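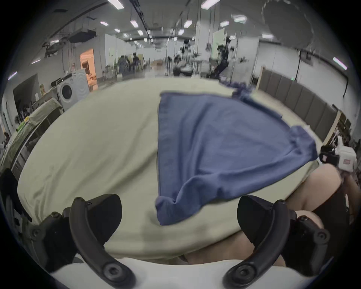

Last changed: 10/11/25

Folding starts at the table: an interview with Aniela Grabowska

Aniela Grabowska has run the linen room at Storndale for long enough to have replaced the tables twice. Storndale rents towels and sheets to small guesthouses and handles its own washing, drying, folding and bagging. In March it processed 3,940 bath towels. The interview covers the steps between dryer and shelf, mostly the folding table.

Her first answer concerned the covering. A folding table at Storndale has a sheet over it. "On a bare top a towel slides," she said. "You pull one corner and the whole thing comes with it. Cotton on cotton holds." The sheets are retired stock in pale colors. She prefers a gray-green or beige cover under dark towels such as the blue ones, so that the hem can be found without searching for it. White towels go on a darker cover, when one is clean.

The cover is not ironed. Wrinkles in it don't transfer to terry, she said, and small ones do no harm. A fold thick enough to feel through the towel is a different matter and gets pulled flat. Covers are changed daily and washed with the sheets.

Most of the conversation dealt with what she calls opening, meaning everything done to a crumpled towel before the first fold. A towel comes out of the basket bunched and usually lands with one end spread and the other gathered. "People want to grab the middle and shake. That works for a hand towel. With a bath towel you get the same heap in a new place." Her method is to find a corner at the spread end, follow the short hem to the next corner, lift both, and draw the towel back along the table until the gathered end lets go. Any part hanging over a side is brought up onto the table before the edges are lined up. The weight of a hanging end pulls the towel off square, and the error shows in the last fold.

The standard bath towel is a Clanine, 441 grams on the room scale when new. She would not give a figure for older ones. "They lose lint, they pick up other things. We weigh a sample and throw out the thin ones by hand feel."

Folding itself takes three folds: long edges together, then ends together, then ends together again. The closed edge faces out on the shelf. An earlier method with the long sides folded in to the center gave a narrower stack but took longer to teach. Pirjo Oksanen, who trains new staff, asked for the change. "The old one looked better," Oksanen said when asked. "The new one looks the same no matter who did it."

On table size Grabowska was specific. The top should be longer than the towel and wide enough that two towels can lie side by side without touching. Height is set for the person. A top that is too low makes people lean, and they start skipping the smoothing step. Storndale bought its present tables from Lindqvist, and Urho Hakala, who does repairs there, put rubber feet under the legs.

Distance from the machines came up next. She likes a washer in the same room as the table, off to the side by a doorway, where a load can be carried past without crossing the folding area. Front loaders are preferred. "You can see into the drum from the door, and you find the sock." The door is left open between loads to let the seal dry.

Detergent was discussed briefly. Storndale uses Vavton powder at less than the dose on the box and no fabric softener on towels. Softener makes terry slick, she said, and slick towels don't stack.

Asked about speed, she said a practiced folder finishes a bath towel in almost 3 breaths, and declined to put it in seconds. Timing was tried once. The stacks came out crooked and had to be redone, which she considers enough of a result.

The last question was about fitted sheets. She said they are done on a different table, in the afternoon, by Tuulikki Ikonen, and that Ikonen should be asked.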